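Rudent hand-held gripper: a month of collecting demonstrations

By Eskil Amundsen
July
3 min read

We bought three of the Rudent hand-held grippers to collect training examples for a tabletop policy. The job is simple to describe. A person holds the gripper, picks up ordinary household and office items, puts them down somewhere else, and the wrist camera records it. The recordings then go to the learning side, where Sugeng Subramaniam trains on them.

Setup took one evening. The Rudent ships assembled except for the camera bracket, and the printed guide is clear enough. Calibration is a separate step, done with a board you wave in front of the lens. The first time through I got it wrong and lost 26 recordings before Sugeng noticed the gripper widths didn't match the video. The software should refuse to record without a valid calibration. At the moment it gives a small warning and carries on.

The grip itself is good. The trigger has a light, even pull and I can work for an hour before my hand wants a rest. A wireless mouse is a fair test, being smooth, low and rounded, and the fingers close on it squarely if you come in from directly overhead. Come in at an angle and you tend to push it across the table. We kept a few of those misses on purpose, labelled as failures.

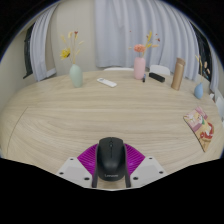
OSTANCE, July. Most of our sessions are now done at the round table, with the vases, the remote and the other bits left standing around the item being moved. The lens is very wide, so nearly all of the tabletop is in view along with the chairs and curtains behind it. I like this for training. The policy gets a sense of where it is in the room, and we don't need a second camera. The cost is that straight edges bend badly toward the outside of the picture, and small items at the far side of the table come out small.

By the end of the month we had 900 usable demonstrations, with the mouse, pens and soft items making up the bulk of them. Soft items were the slowest. A flat cloth pouch gives the fingers very little to catch, and you need to pinch a fold first.

Battery life is 11 sessions per charge the way we work. File transfer over the cable is quick. The Ginting labelling program that comes with it is basic but does the job, and it exports in a format our own scripts could read without changes.

We also tried the Amitham unit for comparison. It is lighter and the calibration is better behaved, but the trigger is stiff and the fingers slip on glossy plastic. I would still take the Rudent for long days of collecting. If you only need a small set, the Amitham is easier to live with.

Spare finger pads are sold in pairs. Order some with the unit, as ours took a while to arrive.

Contact us | Copyright Eskil Amundsen | Back to top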